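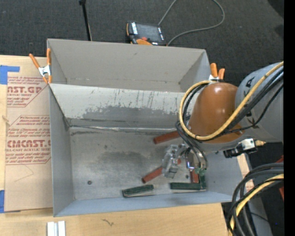

Die roten und die grünen Klötze in der Blechkiste, mittendrin der Greifer. Mein Arbeitsplatz im Dezember 🧱

Lesezeit: 2 Minuten

Weil ein paar von euch gefragt haben, wie das jetzt so läuft bei uns in Murnow mit der Automatisierung: kleiner Thread. Ich arbeite in der Kommissionierung bei Pidar, vorher Packtisch, jetzt halb Packtisch und halb "Zelle". So heißt die Ecke mit dem Arm.

Das Ganze läuft intern unter Asura. Fragt mich nicht, wer sich das ausgedacht hat. Auf dem Schichtplan steht nur ein A, und beim ersten Mal dachte ich, das heißt Ausfall 😅

Geübt wird mit Klötzen. Ich hatte mir vorgestellt, dass da gleich unsere echten Teile reinkommen, Scharniere, Winkel, der ganze Kleinkram. Nee. Erst mal simple Quader, kreuz und quer in die Kiste, und dann schauen, wie er sie greift. Die an der Wand sind die fiesen, da kommt man ja selbst mit den Fingern schlecht ran.

Ich kippe also Klötze rein, schreibe auf, was schiefgeht, und kippe wieder. Protokoll führen konnte ich vorher null. Gestern bin ich bei Eintrag 531 gelandet und hab mir dafür ein Franzbrötchen gegönnt.

Was sich echt geändert hat: mein Rücken! Früher den ganzen Tag über die Kisten gebeugt, ab Mittag hab ich's im Kreuz gemerkt. An den Zellentagen gar nicht. Dafür brennen mir abends die Augen vom Hingucken, irgendwas ist ja immer.

Was auch anders ist: Es wird weniger gequatscht. Am Packtisch standen wir zu viert und haben nebenbei alles durchgekaut, Kinder, Urlaub, Fußball. An der Zelle steht man allein und wartet. Das fehlt mir mehr, als ich gedacht hätte.

Zur Frage aller Fragen, nämlich ob jetzt Leute gehen müssen: Stand heute nein. 14 von uns sind für die Einweisung angemeldet, steht so am Aushang. Wie das in zwei Jahren aussieht, konnte mir auf der Versammlung keiner sagen, und da hab ich extra zweimal nachgefragt.

Die Einweisung macht Selvanayagam, das ist die Firma, die uns die Zelle eingerichtet hat. Sind nett, erklären viel, reden nur manchmal so schnell, dass ich mir alles auf den Unterarm schreiben muss. Das Handbediengerät darf ich inzwischen selbst in die Hand nehmen, da war ich schon ein bisschen stolz!

Mein Wunsch für die nächste Runde: bitte einen Hocker an die Zelle. Hab ich auch auf den Zettel für die Schichtleitung geschrieben, ganz oben und doppelt unterstrichen.

So, Pause ist rum. Wer bei sich im Betrieb auch so eine Zelle hat: Wie habt ihr das mit dem Wechsel geregelt, tageweise oder halbe Schichten? Schreibt's gern drunter, ich lese heute Abend alles nach.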